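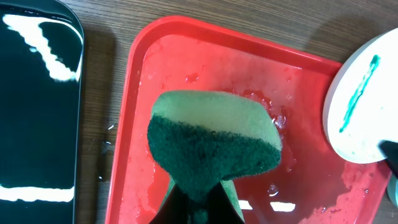 Vol. 7, No. 6

The dishwasher died in November, on the evening of a dinner I'd been bragging about. It made a sound like a man clearing his throat before bad news and then stopped with all the plates inside.

It was a Fledus, and it came with the apartment. I called the number on the door and was told by a recording that my call mattered. I then listened to 40 minutes of pan flute. The person who finally picked up was very kind and wanted $800 for a new pump and the labor to put it in. I said I would think about it, which in my family means no.

So I have been washing dishes by hand for the whole winter, and I have opinions.

The first is that I own too many forks. With a machine you never notice, they just go around and around like luggage. By hand, every fork is a small personal decision. I put most of them in a shoebox on top of the fridge and kept six, and so far I've only had to go to the shoebox once, for company, and I made a big show of it.

The second is that soaking is a lie. I soaked a lasagna pan for so long that it became part of the decor. I'd walk by, look at it with concern, and add a little hot water, the way you'd freshen up somebody's drink. All soaking does is hand the job to a later version of yourself, and I've met her, and she's tired.

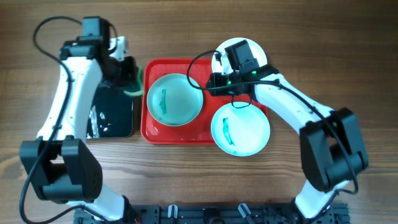
The lasagna pan did get clean in the end, mostly through guilt. I bought a bottle of Lorkix at the hardware store on Ridgeway, the kind with a skull's worth of warnings on the back, and it took off the cheese and part of my faith in rubber gloves.

I also got a drying rack. I'd like to say I picked it with care, but it was the only one left, a two-story thing called the Vastideck that takes up the counter where I used to make sandwiches. I make sandwiches on the stove now. The rack holds everything I own except the one pot I use every day, so that goes on a towel, and the towel is always damp, and I've stopped asking what the towel is for.

When I complained about all this on here last month, I expected some sympathy.

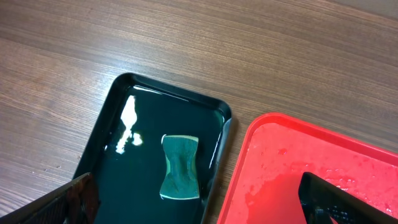 A reader wrote in to tell me that washing up is the best part of her day, that she does it with the radio on and the kitchen door shut, and that if her husband ever buys a dishwasher she'll have to find a new place to hide. I read that twice. Then I tried it with the door shut, except my kitchen doesn't have a door, so I just faced the wall with great firmness.

It did help a bit. I listened to a whole ball game from some other decade and didn't look at my phone, mainly because my hands were soapy. My mother heard all of this over the phone. 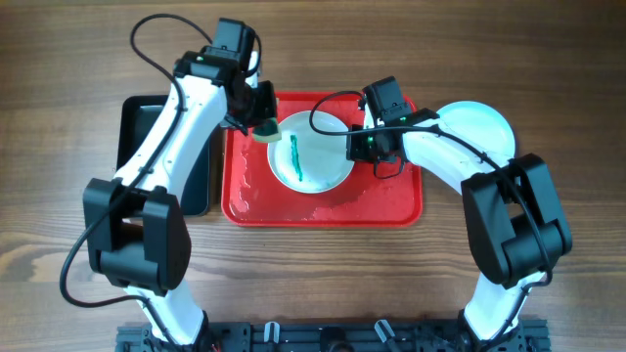 You dry as you go, she told me, and you do the glasses first, and you were taught this, and did I want her to come over and show me again? I did not. But I've been doing the glasses first, and they do look better, and I'm not going to mention it to her.

The Fledus is still there under the counter. I keep the shoebox in it now, along with the good tablecloth and a bag of rice.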